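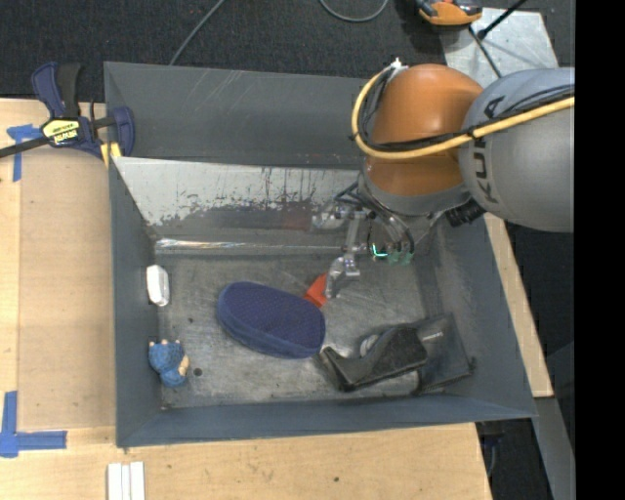 Search this site Enter keyword or item number Go

Metal Bins and Sloped Containers: Frequently Asked Questions

Posted in: Customer Support > Bins & Containers > Care and Returns

March | By Shona Nisbet, Container Services

The following answers apply to metal bins supplied by Brekent under purchase, lease or exchange agreements. Customers whose bins were supplied before the Flaline range was introduced should also consult the notice that accompanied their original delivery.

What is a sloped-wall bin, and when should one be ordered?

A sloped-wall bin has inner walls that lean outward from the floor, so that small parts slide toward the middle as the level drops. Brekent recommends this pattern for mixed small goods that are taken out one at a time. Straight-wall bins hold more for the same outside size and are better suited to boxed goods.

The inside of my bin is scratched and cloudy. Is it still fit for use?

In most cases, yes. Bare metal floors show fine scratches and smears within the first weeks of service. These marks do not affect strength and are not grounds for exchange. The same applies to light scratches along the upper edge of an outer panel.

The surface of a slanted panel has begun to flake. What should be done?

Flaking is treated differently from scratching. A panel with two clearly different tones, ragged edges between them and dark specks has lost part of its surface and should be inspected at the next scheduled visit. Until then:

Wipe the panel with a dry cloth before each refill.
Remove any loose flakes from the floor of the bin.
Do not sand, scrape or repaint the panel. Work of this kind ends the surface warranty.

If flakes are found among the stored goods, take the bin out of service and contact Container Services. Bins used for food or medical goods must be withdrawn at the first sign of flaking, regardless of the amount.

Why is there a raised ridge on the floor of some bins?

The ridge at the back of the floor on Flaline bins covers the joint between the floor and the slanted panel. It becomes shiny with use. A bright ridge is normal; a ridge that moves when pressed by hand is not, and should be reported.

How full may a bin be loaded?

The level of goods should remain at least 100 millimeters below the lowest point of the rim. The weight limit is stamped on the plate attached to each bin and always takes priority over the level. Where the plate is missing, the bin may not be loaded until a replacement has been fitted.

How should the last few items be removed?

Small items tend to settle in corners and against the ridge. Customers are asked to clear the floor completely before refilling, as parts left from an earlier batch are the most frequent cause of stock errors reported to us. Of the 122 error reports reviewed for the current edition of this page, 56 concerned items left in a bin that had been recorded as empty.

May different items be stored in one bin?

Yes, provided that the items do not damage one another. Brightly colored items are easier to find against bare gray metal, and some customers keep dark or unpainted parts in separate bins for that reason. Dividers from the Dokico series fit straight-wall bins only.

What cleaning products may be used?

Warm water and a mild detergent are sufficient – the bin should then be dried fully, including the seam under the ridge. Bleach, wire brushes and pressure washers must not be used on any inner surface.

Can worn bins be exchanged?

Bins under a lease agreement are exchanged without charge when an inspector records panel wear in category three or above. Purchased bins may be returned to the Mulder depot for credit against a new unit. The depot accepts deliveries from 7:30 a.m. to 3:00 p.m. and requires the bins to be empty and dry. Returned units are relined where possible; 1,883 bins have been put back into service under this program.

Where is the item number found?

The item number is printed on the weight plate and on the delivery note. Please have it available when contacting Container Services.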